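Nastomance Hand Gripper

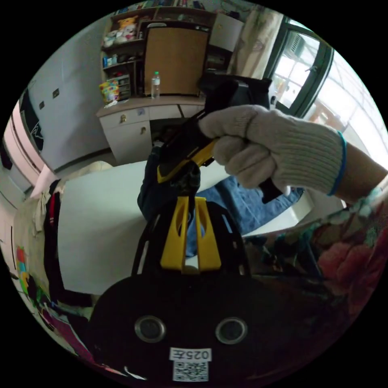 A hand-held gripper in use beside a white surface with denim fabric on it. The label reads "025左".

The Nastomance Hand Gripper is a hand-held tool for recording manual tasks, offered as a kit and as a rental service by Jorkley. The operator holds it by a handle and works with it in place of bare fingers, while a camera on the tool records what is in front of it. The recordings are used to train robot arms in household work, mainly the folding and sorting of clothes.

Background

Jorkley began as a repair shop for sewing and pressing machines in Serkimwood. Its first hand gripper was a modified pick-up tool with a camera strapped to the top, and it was heavy enough that operators could use it only for short periods. The present version was put on sale in December, after a trial in which it was lent to households and small laundries in the area.

Design

The body is black and rounded, with a label and a small QR code sticker. A yellow forked bracket with two upright prongs stands at the top of the body, between curved black ribs. The trigger arm is black with a yellow stripe and leads to a black handle, which the operator grips with a closed hand.

The camera has a circular view that takes in the tool as well as a large part of the room. Jorkley states that this makes it easier to line up recordings made in different homes. Critics of the design have noted that the wide view also records things the household may not want kept, and the rental contract allows any session to be deleted on request.

Units are numbered and carry a Chinese character for the side, so that a label ending in 左 marks a left unit. Left and right units are sold together and record to separate files.

Contents and service

The standard kit holds a pair of grippers, a charging dock, 4 batteries and a carrying case. Cotton work gloves are sold separately. A full charge gives up to 136 minutes of recording.

The rental service, known as Shirazi, covers the kit, a task list and file checking. The basic list has 45 tasks, most of them involving shirts, jeans and towels. An extended list adds bedding and bags. Files are sent in through a dock and checked for blur, missing sections and lost position data. Rejected sessions can be recorded again at no charge within the rental period. The minimum order is 300 sessions — a limit that has kept most hobby users with the purchased kit.

Reception

Early users rated the handle well but found the trigger stiff, particularly with thick fabric such as denim. A softer spring was later made available as a spare part. The charging dock has been criticized for its short cable. Jorkley has said that a longer one will be included with new kits, and owners of older kits can order it by mail.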